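Speaker notes: Moisture movement in flat-sawn tops
Toltside joinery day, 11 Nov 2019
Speaker: Aranka Oláh

Slide 1. Open with the question from Lallari: why does a glued top go out of flat after delivery? Skip the company history, it is in the handout.

Slide 2. Wood shrinks more along the growth rings than across them. Flat-sawn boards show the arched figure on the face and move most in width. Quarter-sawn boards move less. Pause for the end-grain sketch. 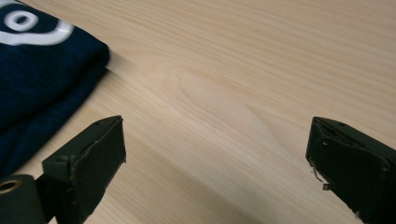
Slide 3. Test set-up at Ratovcombe. 63 boards, all conditioned in the same store until March. Width read at 5 stations per board. Hanne Laitinen did the readings and can answer on the gauge.

Slide 4. Results. Go slowly on the graph, the colour key is small. Point out that the finish slowed the change in width but did not stop it. Both faces need the same number of coats.
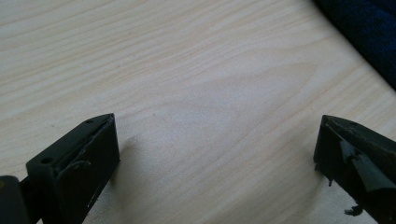
Photo: Eino Hakala

Slide 5. Fixing. Slotted holes or buttons across the grain, one fixed point at the centre line. Do not glue the top to the rails. If asked about breadboard ends, refer to Kaja Bite's session after lunch.

Slide 6. Site storage. Keep tops flat on bearers, wrapped, away from heaters. Check the moisture content on arrival and write it on the docket. 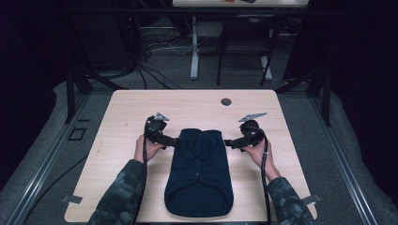

Light wooden tabletop with a folded navy garment.

Slide 7. Questions. Leave the contact slide up. Collect the sample offcuts before the room changes over.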